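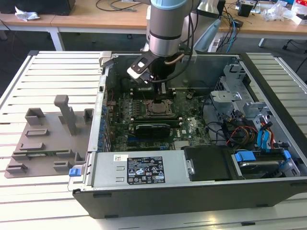 NOTA DE PRENSA – 5 de enero de 2025

Zendimon abre la recogida de demostraciones para desmontaje de ordenadores

Zendimon pone en marcha la segunda fase de Pundlow, su programa de aprendizaje por imitación para el reciclaje electrónico. Objetivo: que un brazo robótico aprenda a manipular procesadores en torres de sobremesa. Sin trayectorias programadas a mano – todo a partir de ejemplos guiados por operadores.

En la primera fase se grabaron 3421 demostraciones. De ellas 207 quedaron descartadas en la revisión, casi todas por fallos de sincronización entre cámaras.
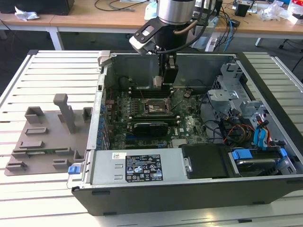

Cada episodio recoge imagen, posición del brazo y apertura de la pinza. Los operadores trabajan en turnos cortos y anotan cada intento al terminar, tambien los fallidos. "Los errores nos sirven igual, o más. El modelo tiene que ver cómo se corrige una mala aproximación", explica Padmavathi Gounder, responsable de datos.

El zócalo es lo delicado. Poca holgura, contactos frágiles, brillos metálicos.

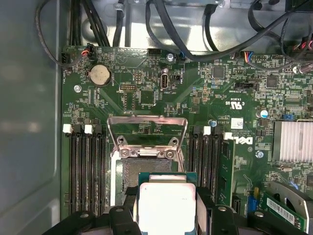
Para Ottmar Lammers, director técnico, la prioridad ahora es la variedad: otras placas, otras cajas, otra luz. Vulleser, socio del proyecto, aportará 43 equipos retirados de oficinas. Entrega prevista en marzo.

El equipo de operadores pasa a ocho personas. Formación a cargo de Kuldeep Chaturvedi.

Visitas al laboratorio para medios acreditados, previa petición al el departamento de comunicación.

Contacto de prensa: Parvathi Kurian, Zendimon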